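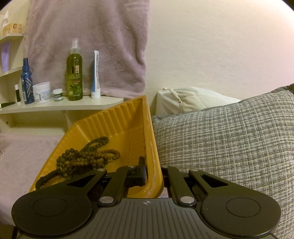

Vurkia (radio programme)

Vurkia was a weekly health programme broadcast on Radio Tristuvau, presented for most of its life by the former pharmacist Crisanto Sebastian. It dealt with minor complaints: hiccups, chilblains, mouth ulcers, cramp in the calf at night, and the kind of cough that outstays the cold it came with. Serious illness was left to other programmes, which Sebastian said had better funding and worse music. The last edition went out on 31 May 2020.

Name

The origin of the title is disputed. Sebastian maintained that it was a word his grandmother used for the feeling of being slightly unwell without having anything to show for it. His producer, Aarne Kiiskinen, recalled that it was the name of a boat he had once tried to sell. Neither man changed his account, and the station printed both in its listings guide in different years.

Format

Each edition ran for half an hour and opened with a letter from a listener, read out in full, including the parts about the neighbours. Sebastian then spoke to a guest with some knowledge of the complaint, usually a nurse or a family doctor. The general practitioner Precious Mangubat appeared so often that many listeners took her for the presenter, and she received a fair share of his post.

The second half was given over to home remedies. A remedy was described by the person who swore by it, after which Mangubat or another guest explained what was known about it. Quite often very little was known. Hiccups alone took up 4 editions, covering held breath, cold water, sugar, fright and drinking from the wrong side of a glass. Mangubat's verdict was that most bouts stop by themselves within minutes, so that whatever was tried last gets the credit. She added that hiccups lasting longer than two days should be looked at by a doctor, and this advice was repeated at the end of all 4.

Notable editions

The edition on night cramp is generally thought to be the programme's best. It recommended stretching the calf by pulling the toes up towards the shin, and devoted the rest of its time to listeners who kept a bar of soap in the bed. The soap party were numerous and well organised. Told that there was no good evidence for the practice, they wrote in to say that there was no good evidence against it either, and several enclosed soap.

An edition on earwax drew complaints for being broadcast at lunchtime. Its main message, that cotton buds tend to push wax further in and are best kept out of the ear altogether, was followed by a recording of a hearing clinic in Sisano in which the nurse Rodel Cabanatuan carried out an irrigation and described what he found. Kiiskinen later said that he would have cut the recording had he listened to it first.
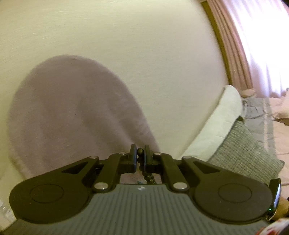

Cabanatuan returned the following November for an edition on chilblains, this time without sound effects. He advised warming cold feet slowly, keeping them away from radiators and wearing looser socks. The programme's archive notes that the switchboard was quiet.

Reception

Radio Tristuvau put the audience at 3000 at its height, a figure Sebastian accepted for the purposes of his contract and doubted at all other times. The critic Ihor Maksymiv called it "half an hour in a waiting room with the heating on", and the station used the line in its advertising, having read it as praise. Maksymiv said some years later that it had been meant as praise, mostly.

Doctors were kinder than might have been expected. Mangubat wrote that patients who had heard the programme came to her surgery with better questions and a longer list of them. Her one lasting objection was to the closing tune, an accordion waltz played by Sebastian himself, which she held responsible for at least one tension headache.

End of the programme

Sebastian announced that he was stopping at the close of an edition on sore throats, during which his voice could be heard going. Kiiskinen offered the chair to Mangubat, who declined it on the grounds that she was busy, and then to Cabanatuan, who asked whether he might bring back the ear recordings. The slot passed to a gardening programme.

Archive

Recordings survive of most editions from the final 5 years. Earlier tapes were stored in a cupboard next to the station's boiler and have suffered accordingly. The listeners' letters are held separately and have been partly catalogued, by complaint. The largest folder is marked "Feet", and there is a second for letters in which no complaint could be found.

See also

Hiccups
Night cramp
Radio Tristuvau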